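Home Syllabus Handouts Readings Contact

Household Storage and Small Spaces
Handout 8: Open shelving and stacking
Instructor: Raluca Costache

Bring this sheet to the practice session. We will not go over the definitions again in class.

Terms

Footprint: the area a thing covers on the shelf, measured at its widest point. For most bowls this is the rim.
Base: the part that touches the shelf. A bowl can have a wide footprint and a small base.
Stack: two or more items, one resting on another.
Tier: one level of a rack. Our wire baskets have two, a flat shelf on top and a tray underneath.

Using the top tier

The top tier is for things used every day. Put the item with the widest, flattest top down first. Plastic containers with rounded corners work well, but the usable surface is smaller than it looks from the side. Set a bowl upright on the container and let go slowly. If it rocks, move it toward the middle. Keep stacks on this tier to two items. Taller ones are hard to lift off without knocking the neighbor.

A lime-green bowl on a translucent white container, placed a little left of the middle, leaves the right side of the shelf for a second stack.

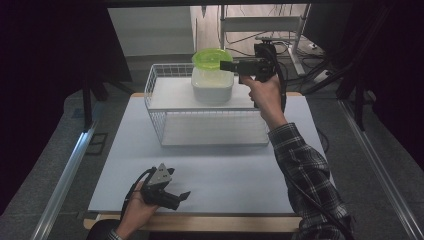 Using the lower tier

Reach in from the side you normally stand on. If you have to move the top stack to get something out, the item is on the wrong tier. Lids, flat dishes and spare containers go here. Wire mesh lets you see the contents, so labels are optional.

Exercise

Work in pairs. One person loads the basket, the other unloads it in the order the items would be used for breakfast. Write down each time an item had to be moved to reach another, then switch.

Notes are due to Boonsong Thongdee before the December break. One page per pair, both names at the top.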